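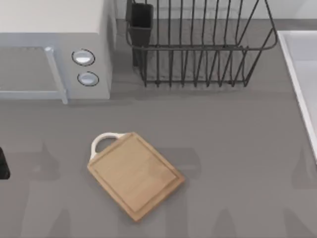

Kitchen counter and microwave, rendered.

Re: [smallholdings-chat] Prarkero results - anyone still in?

Quick one, between calls. Comments below the quote.

On 2020-01-24, Ovidiu Munteanu wrote:

> Did anyone sit through the Prarkero call this morning? Stock opened
> up 5% and gave it all back before lunch. Revenue was fine. Margin
> looked fine to me too but I only had the slides, not the full report.
> They blame "channel timing" for the weak order number and then
> wouldn't say which channel.
>
> I have 100 shares left from the September purchase and am inclined
> to sell into the next decent day. Sedeo reports next and if they say
> the same thing about orders then the whole appliance group gets
> marked down, no?
>
> Also, what is the deal with Watetti? Still no word on the dividend.
>
> Ovidiu

Was on the call, most of it. Dropped off for the last couple of questions.

Orders first. The channel is the big retail chains, has to be. Inventory days went up in the notes, page 17 of the full report, not in the slides at all. Chains bought heavy ahead of the tariff dates last year and now they're sitting on it. Same stuff we went over in September when you bought. So I half believe "timing". What I don't like is them not just saying it. The CFO got asked twice and read the same sentence both times.

Margin - look again. Gross is up but a good part of that is the freight rebate, and they say in the footnote it doesn't repeat. Take it out and gross margin is flat, maybe a hair down. Operating line only looks good becuase they cut advertising. You can do that for a quarter or two.

Guidance unchanged for the full year, which means the second half has to do all the work. Not my favorite setup.

On Sedeo. Not the same animal. They sell mostly to builders, so it's housing starts you want to watch and those have been good. If the stock gets dragged down with Prarkero I'd probably add a little. Would not buy ahead of the numbers though. Did that last year, regretted it.

Ait Brahim is the one I'd worry about. Same retail customers as Prarkero, more debt, and around 40 percent of sales to a single chain. Holding up well today for no reason I can find. Maybe people just haven't gotten to it yet. I got out in the fall so take that with salt, I'm hardly neutral.

Watetti - no idea. Last year the dividend notice came out the week after results, so it may not mean anything. They have the cash. Payout was covered easily on the half-year figures. If they skip it I would want to know what they're buying. Somebody on the list used to call their investor line, can they try again? I left a message and got nothing back.

As for your 100 shares, your call obviously. Me, I'd keep half. You're only a little under water and the trade headlines could go either way from here - a deal that sticks would help these names more than anything the CFO said. But if it's money you need this year then sell, dont wait around for me to be right.

One more thing, the spreadsheet. The Sedeo tab is still using the old share count from before the buyback, so the per-share column is off. I'll fix it tonight if no one else gets there first. Please don't sort the main tab, it breaks the lookups. Happened again last week.

Back on later, have to run.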